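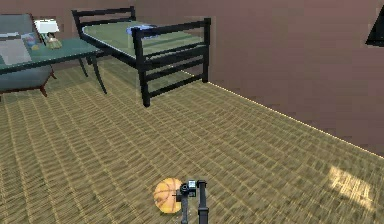
Spare room: black metal bed, sage green mattress, low table to the left.

Spare room floor: keep the woven covering or rip it up?

Drakside109
Posted 8th September
Moved into a flat in Tirivstead in May and the spare room came with woven matting wall to wall. I need to decide before my sister comes to stay. The carpet shop quoted me 1,058 for a plain wool carpet, fitted. Is the matting worth keeping? It's scratchy on bare feet and I can't tell what it's made of.
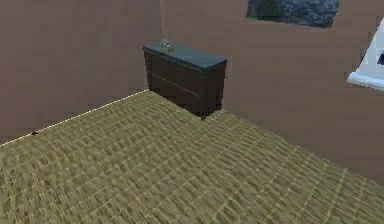

Floor covering, looking towards the far corner.

nakpan_lad
Keep it. I've had seagrass for 11 years and all it gets is a hoover. Put a rug by the bed for your feet.

Tess_R
Disagree. We had sisal in a back bedroom and it marked every time a glass of water went over. Never came out. And metal bed legs dig in, so put cups under them whatever you do.

nakpan_lad
Sisal and seagrass are different things, Tess. Seagrass takes a spill much better.

Tess_R
He doesn't know which one he's got though, does he. Could be paper for all we know.

Rommel Lacson
I fit floors for a living. Lift a corner behind the door and look at the back. If it's latex and crumbling, it's on its way out. If it's sound, leave it for now. 1,058 is fair if that includes underlay and taking the old stuff away. Ask them, as plenty don't include it.

Drakside109
Underlay yes, taking away no. Will lift a corner tonight. Walls next, while I'm at it. Would a dark blue go with straw colour?
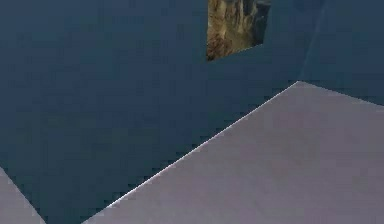 Replies, page 2

Tess_R
Dark blue would be fine with it. Get a tester pot first, the Drania ones are decent.

nakpan_lad
Too dark for a small spare room if you ask me. Off-white.

Drakside109
Lifted the corner. Backing is solid, no crumbs. Keeping it until spring at least. Rommel, can the edges be glued back down with ordinary carpet adhesive?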